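Small Kitchen, Big Mess: My Home Organization Project

So my project started because I could never find the whisk. Ainhoa Arrieta and I share a kitchen the size of a closet (no kidding!) and everything lived in one drawer that jammed every single morning. For the class we had to pick one problem at home and fix it by the end of November, and I picked the drawer.

What I tried first

An old Jumex can by the stove. Cute, but it tipped over as soon as the spatula went in, so that lasted one dinner.

What I ended up with

A grey holder with a wire base and two deep cups hanging under the top tray. I only let the stuff we really use go in there: spatula, basting brush, whisk. They all share the left side, and the sauce bottle with the red cap gets the spot right next to it. I love how much easier breakfast is now!
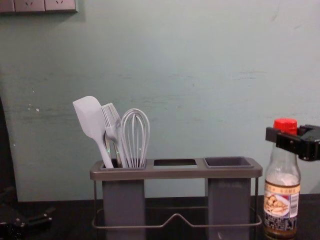
What I would change

I'd do the spice shelf next, and I'd ask Ainhoa before moving her things. She was pretty mad about the ladle.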